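How to Set Up a Shared Desk Booking System for a Small Office

By Aileen Villanueva
Posted May 3, 2022 in Office How-To

When our office went to part-time attendance, we gave up one of our two floors and kept 14 desks for a staff of 60. It took two tries to get the booking right. The first try was a shared calendar that everybody could edit, and it fell apart in a few weeks. The second one is still running. What follows is how to build the second one.

You don't need special software. We use a spreadsheet and a form, and the whole thing takes an afternoon to put together. If you already pay for a booking tool, most of the steps on desk rules and cleanup will still apply.

What you need

A spreadsheet program that more than one person can open at the same time
A form builder that sends its answers to that spreadsheet
A floor plan, hand drawn is fine
A label maker or a sheet of printable stickers
One person who will own the system, plus a backup

Before you start

Find out who comes in and when. Ask people to write down the days they were in the office over the past month. Don't ask them how often they plan to come in. Plans run high, and you'll end up saving space for people who never show.

Talk to team leads about which groups need to sit together. In our case it was only the billing team, and only at the end of the month. Kelly Evangelista, who runs billing, asked for four desks in a row for three days and nothing else. That was easy to do once we knew.

Last, check whether anyone needs a particular desk. This covers people with a medical need, people who use a special chair or a raised desk, and anyone who works with equipment that can't be moved. Take those desks out of the pool now. It is much harder to do later, after other people have gotten used to booking them.

Step 1. Draw the floor plan and number the desks

Sketch the room with the door at the bottom. Number the desks in the order you would pass them walking in from the door. Skip letters and row codes. We started with codes like B-2-L and people booked the wrong side of the aisle all the time.

Mark outlets, windows, the printer, and any desk that has a monitor. Put the plan on the wall near the door and paste a copy into the first tab of the spreadsheet.

Step 2. Label the desks

Put the number where you can read it standing up. The front corner on the right side worked for us. Don't put it on the monitor or the chair, because both of those get moved.

If you use printed stickers, clean the spot with rubbing alcohol first and let it dry. Ours peeled within a month where we skipped this.

Step 3. Decide what stays on every desk

A shared desk should have the same things on it no matter which one you book. Keep the list short. Ours is a monitor cable, a power strip, a pen cup, and a paper tray. Everything else goes home or in a locker at the end of the day.

Clear the desks down to that list before the system goes live. Give people two weeks' notice, then box up whatever is left and write the desk number and the date on the box. Keep the boxes until the end of the quarter. We had a row of them in the supply room through December, and most were claimed.

Pens disappear. Buy them in bulk and refill the cups once a month.
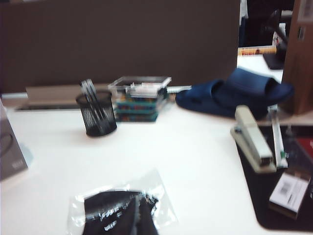
Step 4. Build the booking sheet

Make one tab per month. Put the dates down the left side and the desk numbers across the top. Each cell is one desk for one day, and a booking is a name in the cell.

Set these up before you let anyone in:

Lock every cell so that only the owner and the backup can edit. Everyone else gets view access.
Freeze the top row and the left column.
Add a rule that turns a cell gray when it has text in it. Open desks stay white, which makes them easy to find.
Fill in the desks you took out of the pool with the word HELD.
Black out holidays and any day the building is closed.

We thought about half-day bookings and decided against them. The few people who leave at noon can let the desk go, and somebody else can take it if they happen to be in the building. Splitting each cell in two would have made the sheet twice as wide for very little gain.

Step 5. Build the request form

The form needs four questions: name, date, desk number, and a second-choice desk. Make the date a date picker so nobody types it by hand. Make the desk number a drop-down list. Leave the second choice optional.

Add a fifth question for canceling. A simple check box that says "I am canceling this booking" is enough. Without it, people cancel by email, chat, and stopping you in the hallway, and you will miss some of them.

Send a test request yourself and make sure the answer lands in the spreadsheet with a time stamp. The time stamp settles any argument over who asked first.

If you are comfortable with formulas, you can have the form answers fill the booking tab without anyone copying them over. Bienvenido Cruzado set this up for us with a lookup that matches the date and the desk number. It works well, but do it by hand for the first month anyway. You will find mistakes in your form that way — we found that our drop-down list was missing desk 9.

Step 6. Write the rules

Keep them to one page. These are ours, and you are welcome to copy them.

1. You can book up to two weeks ahead.
2. You can hold no more than three days in any one week.
3. If you aren't at your desk by 10:00, it is open to anyone.
4. Cancel as soon as you know you aren't coming.
5. Leave only the standard items on the desk when you go.
6. Wipe the desk down before you leave. Wipes are by the printer.
7. Don't book for somebody else unless you are their manager.

Rule 3 got the most complaints and does the most good. Under the old calendar, desks sat booked and empty while people worked in the kitchen. If someone is running late, they can message the owner and keep the desk.

Rule 2 can be looser if you have fewer people per desk than we do. Try it without the limit and add one if the same names fill the sheet week after week.

Step 7. Set up storage

People who don't have their own desk need somewhere to put their things. Lockers are best. If you can't get lockers, a bookcase with a labeled bin for each person will do for shoes, mugs, and headsets, but not for anything of value.

Ask for sizes before you buy. Some locker units are too shallow for a laptop bag. Take the bag with you to the store, or measure it and check against the inside depth, not the outside.

Our lockers came secondhand and cost $769 for the set, delivered. We paid a little more to have them bolted to the wall, which our building required. Ask your building manager before you order.

Step 8. Run a trial

Pick one team and run the system with them for two weeks. Choose a team that comes in often. You want problems to show up early.

During the trial, keep a list of every question you get. Those questions become your instruction page. The ones we heard most were how to change a booking (cancel, then book again), whether visitors need a desk (yes, booked by the host), and what to do if someone is sitting in your spot (ask them nicely, then tell the owner).

Step 9. Go live

Send one email with the link to the sheet, the link to the form, and the page of rules. Post the same three things on the wall next to the floor plan. A printed QR code for the form gets used more than you might expect.

Be in the office yourself for the first few days. Most of the confusion is small and takes a minute to fix in person.

Keeping it going

Once a week, check that the next two weeks look right and that the form is still sending answers to the sheet. Once a month, make the new tab, refill the supplies, and walk the room with the floor plan in hand. Replace any labels that have come loose.

Every three months, look at how full the sheet has been. Count the gray cells and divide by the total. If you are over 97 percent on the busy days, you need more desks or a tighter limit. If you are well under that most of the time, raise the weekly limit and see what happens.

Train the backup properly. Kristine Barredo took over ours for three weeks when I was out, and the only thing she had to call me for was the password to the form.

Common problems

Two people have the same desk. Check the time stamps. The earlier one keeps it, and the other gets their second choice or the nearest open desk.

Someone always books the same desk. That's fine as long as they stay within the weekly limit. If others complain, hold that desk out for a week at a time.

People book and don't come. Send a short private note the second time it happens. We have never needed to go past that.

The sheet is slow to open. Move old months to a separate file and leave only the current month and the next one.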